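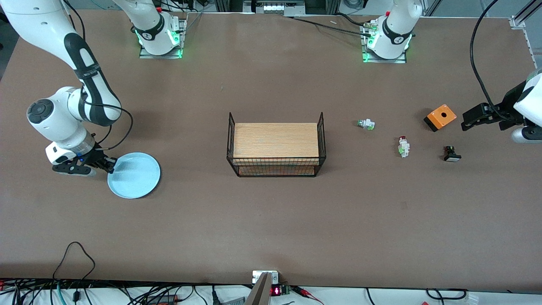
Josden Tello — shared care record for community clinics

Tello is the patient record we make for small health providers who look after the same people between them. If your district nurses, your GP surgery and the podiatrist down the road all keep separate notes, Tello lets them read and write in one place, with each team seeing what it needs. We have been working on it for a long while now and we're still very fond of it!

Version 15 went live in February. The big change is the handover page, which clinics had been asking for since version 12. When someone comes home from hospital, the discharge letter, the medicines list and the first visit now sit together on one page, and whoever opens it first can take the task or pass it on. It prints on a single side of A4 too (yes, plenty of teams still like paper in the car).

Who uses it

The largest group is in Surovville, where 15 clinics share one record and have done since the old provider network was split up. They have 321 staff logins and see over 600 patients a week at home. Kirstin Ritchie, who leads the nursing side there, helped us rewrite the wound care form from scratch, and it is so much better for it. Her version asks fewer questions and puts the last measurement right next to the new one.

Dreltemitz joined later with a smaller set-up: two surgeries and a physiotherapy team. They moved 1,365 patient records across from their previous system over a long weekend, and Maribel Bermúdez kept a list of every oddity she found along the way. Most of that list is now in our import checker, so the next group gets the benefit.

What you get

Shared notes with a separate view for each team
Handover page for hospital discharges
Medicines list with allergy warnings
Home visit planner, works without a signal
Referral letters from your own templates
Appointment reminders by text or post
Monthly activity report for your funding body

The visit planner is the part people tend to mention first. Load your list in the morning, do your rounds, write your notes as you go, and everything goes up when the tablet next finds a connection. If two people have changed the same entry, Tello keeps both and asks you which one to use.

What you need

A fairly recent web browser on the desktop side. For visits, any tablet bought in the last five years should be fine — ask us if you're unsure about a model. We host the records ourselves, and backups run at 2 a.m.

Setting up

Small groups are usually running within six weeks. We come to you for two days of training and stay on the phone for the first month. Larger groups start with one clinic and add the rest in turn.

Pricing is per clinic, per year, with no extra charge for logins. Training is included. Imports from paper records are quoted separately.

To arrange a demonstration, use the contact form and tell us which teams would be sharing the record.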